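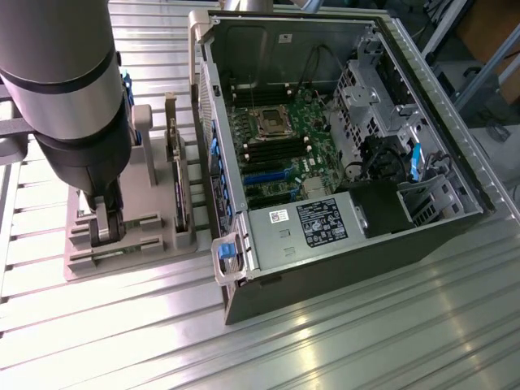 Uma placa fina em pé no suporte cinzento.

1/ Boa tarde a todos. Prometi em janeiro que ia escrever sobre o pequeno-almoço e só agora cumpro. O assunto é a granola comprada, que durante anos eu comi convencido de que era a parte saudável do meu dia.

2/ Peço desculpa desde já pelo meu português. Aprendi-o em adulto e escrevo devagar, com o dicionário aberto. Se eu disser «aveia» no masculino, corrijam-me com carinho.

3/ A minha granola preferida era a Grikis, a do pacote alto com mel e coco. Comia uma tigela bem cheia com iogurte todas as manhãs, às vezes também à noite, em frente da televisão.

4/ Um dia pesei a tigela. Eram 100 gramas. Depois li o rótulo com atenção: a porção indicada pelo fabricante é menos de metade disso. O segundo ingrediente é açúcar, o quarto é xarope de glicose, e o mel só aparece depois do óleo.

5/ Não digo que a Grikis é um veneno. É saborosa, e uma colher por cima da fruta não faz mal a ninguém. O meu erro era tratar uma sobremesa como se fosse um cereal.

6/ Experimentei então a Wornia, que diz «sem açúcar adicionado» na frente. É verdade, mas leva tantas tâmaras e tanto sumo de maçã concentrado que fica quase igual no sabor e, pelo rótulo, também nos açúcares. E custa mais.

7/ O meu amigo Gebhard Holzer, que come muesli desde criança, achou graça a tudo isto. Em casa dele deixam os flocos de aveia de molho em leite durante a noite, com maçã ralada e um pouco de limão. Nada vai ao forno.

8/ Tentei. A primeira vez ficou uma papa triste, porque usei flocos muito finos. Com flocos grossos é outra coisa: ficam macios mas ainda se mastigam. A maçã deve ser ralada só de manhã, senão escurece.

9/ Mas confesso que sentia falta do estaladiço. Por isso comecei a fazer a minha própria granola, e depois de muitas fornadas (algumas pretas) cheguei a uma receita que repito sem pensar.

10/ Aqui vai: 200 g de flocos grossos, um punhado de amêndoas cortadas, um punhado de sementes de abóbora, uma colher de sopa de azeite, uma clara de ovo batida com o garfo, canela e uma pitada de sal. Para adoçar, uma banana muito madura esmagada.

11/ A clara é o truque para fazer aqueles pedaços maiores — sem ela, e com pouco açúcar, tudo se desfaz. Misturem bem, espalhem no tabuleiro numa camada fina e calquem com as costas da colher.

12/ Forno a 150 graus, mais ou menos meia hora. Virem o tabuleiro a meio do tempo, mas não mexam na granola. Ela só fica estaladiça depois de arrefecer, e eu demorei muito a aceitar isto: tirava-a mole, achava que estava crua, voltava a metê-la no forno e queimava-a.

13/ As passas e outros frutos secos juntam-se no fim, já fora do forno. Passas assadas ficam como pedrinhas, amargas e perigosas para os dentes.

14/ Perguntaram-me pelas calorias. Fiz as contas com a minha balança e uma tabela: a minha tigela actual, com iogurte natural e meia pera, dá 366 kcal. Não é pouco. Mas chego à hora de almoço sem fome, o que antes não acontecia.

15/ Chin-lung Ng escreveu-me a dizer que troca a banana por puré de abóbora assada e junta gengibre em pó. Fiz no mês passado. Fica menos doce e com uma cor bonita, mas precisa de mais dez minutos de forno por causa da água.

16/ Para quem não pode comer ovo: uma colher de linhaça moída com três de água, repousada até ficar gelatinosa. Os pedaços saem mais pequenos. O sabor quase não muda.

17/ Guardo tudo num frasco de vidro bem fechado. Dura duas semanas, em teoria — cá em casa nunca chegou lá.

18/ Nas respostas alguém defendeu a Grullar, que eu não conheço. Se puderem, mandem-me uma fotografia do rótulo, do lado dos ingredientes e não do lado bonito.

19/ O fio anterior, sobre o iogurte, teve 3,287 visualizações, o que para mim é uma multidão. Obrigado a quem leu e a quem me corrigiu o «iogurte gregado».

20/ No próximo falo de pão de centeio. Tenho um fermento no frigorífico que precisa de ser alimentado hoje antes das 19h, por isso fico por aqui.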